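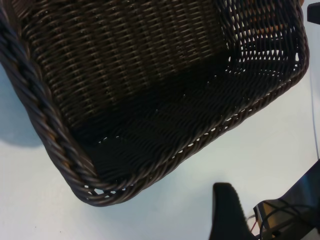
According to Anjani Entili, a fruit-picking program should be judged in February, by whoever is still eating the chutney. We offered her the reporting template from the Brinkmann Fund instead, and she has filled in most of it. Her view on February stands, and she asked that it go first.

Irkivberg Backyard Fruit
Progress report to the Brinkmann Fund, second period, June to October

Where we are

The application promised that we would pick fruit people didn't want from trees they already had, and get it to people who did want it. At the time this sounded like a transport problem. It is mostly a telephone problem. Owners of plum trees call on the morning the plums are ready, which is also the morning every other owner of a plum tree calls, and by the next day the wasps have made other arrangements.

We had 167 trees on the register by the end of the period, against a target of 200. The shortfall is mainly on the east side of town, where our flyer went out with last year's phone number on it. The number now belongs to a man who was patient for longer than we deserved. New flyers went out in August and the east side has begun to call, largely about crabapples.

Picking

Plums and early apples went well. The pears went less well. Pears have to come off the tree before they are ripe, and it is hard to persuade an owner of this when he is standing underneath holding a hard green pear and looking at you. Valentin Huet has written a half-page explanation in plain words, and we now send it out a week ahead. Complaints have dropped. We also lost the cherries, all of them, to starlings. The starlings were not registered with the program.

Two owners withdrew during the period. One had sold the house. The other had tasted his apples for the first time in years and decided to keep them, and we have recorded that under "other outcomes."

Distribution

Picked fruit is split three ways: a share to the owner, a share to the pickers, and the rest to the Ikia kitchen, where it goes into school breakfasts and the lunch on market mornings. Over the period the kitchen received 275 crates. The cooks were glad of the apples, polite about the plums, and in September asked whether we could stop bringing zucchini. We don't pick zucchini. People leave it on our step at night.

The kitchen's own request for next season is smaller deliveries, more often. A full van at eight in the morning looks generous and is a nuisance to anyone with one sink. We will move to afternoon drop-offs, starting with the first apples.

Equipment and spending

The Rasetti press arrived six weeks late and missing a handle, then worked without trouble once the handle followed. Juice days were the most popular thing we did, including with people who had told us they had no interest in fruit. The press was budgeted as a one-time purchase and came in $400 under, thanks to the supplier's apology for the handle. We would like to move that money to ladders. Ours are sound, but there are too few for two crews, and the second crew has been picking whatever it can reach, with results that favour short trees.

Fuel was over budget in July and under in October, and is where we said it would be overall. Printing is over, for the reason already given under flyers. Insurance went up at renewal. We asked why and received a brochure.

What we would change

The original work plan had one coordinator taking calls all day through the season. Valentin did this until the middle of August and then stated, mildly, that he would prefer to be a tree. Calls now go to a message line that is checked at seven in the morning and again at four, and owners get a picking day within 24 hours. A few dislike the recording. More of them leave useful information on it than ever gave it to us in person, such as the existence of the dog.

We had also planned a pruning workshop for every month of the season. Summer was a poor time to ask anyone to attend anything, and the July session drew one couple, who were sheltering from the rain. Pruning moves to late winter, when it should have been all along.

Next period

Pruning workshops in February and March, at the Ikia kitchen and in whatever yards we are allowed into. A visit to every registered pear, with the half page in hand. Netting for the cherries, if the Fund agrees to call it equipment. Anjani will also run her chutney count, using the jars sent home with pickers in September, and the figures will be attached to our spring report whether or not there is a box for them.

We would be grateful for a decision on the ladder money before the end of January, when the hardware store has its sale.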